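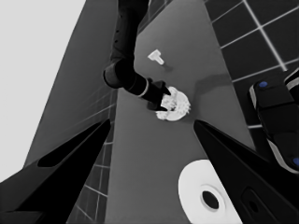
The Long Patience of Two Arms

At a small software company called Cliteva, the hardest problem in robotics is deciding who goes first

On the second floor of a former shoe warehouse, past a kitchen where the coffee is strong and the mugs are all chipped, Ruth Muñoz is watching a planner think. She has been watching it think, on and off, for the better part of four years, and she will tell you cheerfully that she still finds it more absorbing than television.

What she sees on her monitor is mostly text. A column of numbers on the left gives the joint angles of one simulated arm, a column on the right gives the other, and between them a line of green characters creeps downward whenever the software has found a way for both arms to get where they want to be without meeting in the middle. When it can't find one, the line turns orange and stops, and Muñoz leans in a little closer and says something under her breath in Spanish. I asked her once what it was and she laughed and said it was a thing her grandmother used to say to the oven.

The software is called Zornaser, and it belongs to a corner of automation that doesn't get written up very often. We hear a good deal about machines that walk, and about machines that can be told in plain English to fetch a soda. We hear less about the humble business of having two arms work over the same table, handing off the job between them, with one staying politely clear while the other reaches in. People do this in their kitchens every evening. You reach for the salt, your husband pulls back his elbow, and neither of you could say afterward how it was arranged.

"We tried to write down how it's arranged," Muñoz said. "That was the first year. We wrote down so many rules! If the left arm is moving, the right arm waits. Unless the right arm is already holding something. Unless the thing it's holding is in the way. You can go on like that until you retire."

She came to this from an unlikely direction, or at least it seemed so to me. Her first job out of college was scheduling trains for a freight yard, where the question was always which locomotive had to sit still so that another could get by, and where a bad answer meant a long string of cars parked across a county road while somebody's dinner got cold. She liked the work and she was good at it, and when a former classmate asked her to come and look at a robot that kept freezing up whenever its partner got close, she recognized the trouble before she had taken off her coat. It was the yard all over again, she said, with the difference that a train can't bend at the elbow.

Most of what Zornaser learns, it learns in a simulator. The company's runs on a rack of machines in what used to be the coat closet (the door has been taken off its hinges for air, and is now a desk). The world inside is a plain one, a table, a pair of black arms, a floor marked off in squares that goes on in every direction, and a supply of white parts in various shapes set down in different places each time. The planner is given a part to pick up and has to work out an approach for the arm that will do it, and a place for the other arm to be in the meantime. Then everything is put somewhere new and it begins again. On an ordinary night the rack gets through 2,000 of these before anyone comes in to make the coffee.

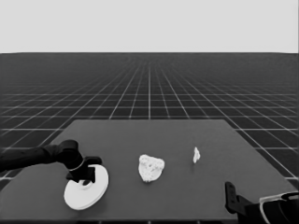
One arm lines up over a flat disc while the other keeps to its own corner of the table.

It is the second arm, the one with nothing to do, that takes up most of the team's working hours. An arm that isn't busy still has to be somewhere. Pull it all the way back to its resting pose every time and you have wasted several seconds, and then several more bringing it forward again, and over a long shift those seconds pile up into something a plant manager will telephone about. Leave it hanging over the table and it gets in the way, or it hides the very thing that the cameras are trying to look at. What you would like is for it to hover close by, tucked in a bit, already leaning toward whatever it is going to be asked for next.

Muñoz's name for this is "good manners," and the phrase has made its way into the code, where there is a function called manners and a number attached to it that can be turned up or down. Turned down to nothing, the arms crowd each other like children at a water fountain. Turned all the way up, they become so considerate that neither will move at all. I watched this happen and found it oddly touching, two arms each holding back for the other over a table full of parts, and the green line stuck in place. The number they use now is 16. It isn't 16 of anything in particular. They arrived there one January after a long series of trials, and it has held up well enough that new hires are warned to leave it alone.

The other half of the work is seeing, and that is where Tarcísio Sampaio comes in. He is a tall, soft-spoken man who grew up repairing outboard motors with his uncles, and he looks after perception, the part of the system that turns a view of a table into a list of things and where they are. His complaint, which he makes very gently and at some length, is that planners are spoiled. "Ruth's side is told that there is a gear at this spot, turned this way," he said. "It believes it. Why shouldn't it? But I am the one who said so, and I was guessing from half a gear."

Half a gear, or less, is what he usually has to go on. As a gripper comes down on a part it covers the part up, so that the view gets worse at just the moment when you would most like it to be good. A round disc seen from a low angle flattens into an oval. A lumpy object with no obvious top or bottom may look like one thing from the left and quite another from the right. Sampaio's answer has been to let his half of the software admit what it doesn't know. Along with its best estimate of where each part is, it passes along a kind of shrug, larger or smaller, and the planner takes the shrug into account. If the shrug is small, the arm goes straight in. If it is large, the arm comes in slowly from above with its fingers wide, or the idle arm is asked to shift over so that something hidden can be seen.

That last trick was an accident of sorts. It grew out of a bug in which the shrug from one part was being charged to the wrong arm, so that the arm with no part at all kept edging sideways, as if it were trying to get a look. Sampaio spent two days hunting for the cause. When he found it, he called Muñoz over, and they stood there and watched the misbehaving arm slide out of the way again and again, and saw that his estimates were getting better every time it did. The fix they put in kept the behavior and threw out the error. They celebrated with a cake from the grocery store, and the bakery spelled Zornaser with two s's.

All of this has to leave the simulator eventually. Cliteva's first real customer was Wiegand, a maker of pump assemblies with a plant near the river, and the first cell went in there with two arms on a steel bench and a crew on the early shift who had been promised robots before and had not thought much of them. Muñoz spent most of that winter on a folding chair beside the bench with a laptop on her knees. The simulated table is an even gray and very well behaved. The bench at Wiegand had oil on it, and a window behind it that let in a blinding stripe of sun every morning, and one of the machinists had the habit of setting his lunch down at the far end.

She speaks of those weeks with real fondness, all the same. It was the machinist who pointed out that the arms always gave way in the same order, left first and then right, even when the part was plainly closer to the left one. He had been watching them for an hour and she had been watching them for years. She went home that night and pulled up the records, and he was right, and the reason was a tie-breaking rule so old and so small that she had forgotten writing it. With the rule taken out, the cell finished its 40-part test tray faster than it ever had, and she brought him a pie.

There is a second plant now, at Flamthorpe, where the parts are smaller and the arms are mounted closer together, and where good manners matter a great deal more. The team has had to teach the planner to think a little further ahead, so that it considers the reach it is making and also the one after that. This sounds like a modest step, but every reach you look ahead multiplies the possibilities, and the rack in the coat closet has been running so warm that people have started drying their gloves on it.

When I stopped by on 31st January, the rack was humming away and the green line was crawling down the screen with only an occasional pause. Muñoz had a fresh batch of Flamthorpe layouts to get through. Sampaio wanted her to come and look at a part his system had been certain about, very certain, with hardly any shrug at all, and which it had placed a thumb's width off the edge of the table. She said she would be there in a minute. Then the line turned orange, and she pulled her chair in closer, and I heard her start in on what her grandmother used to say to the oven.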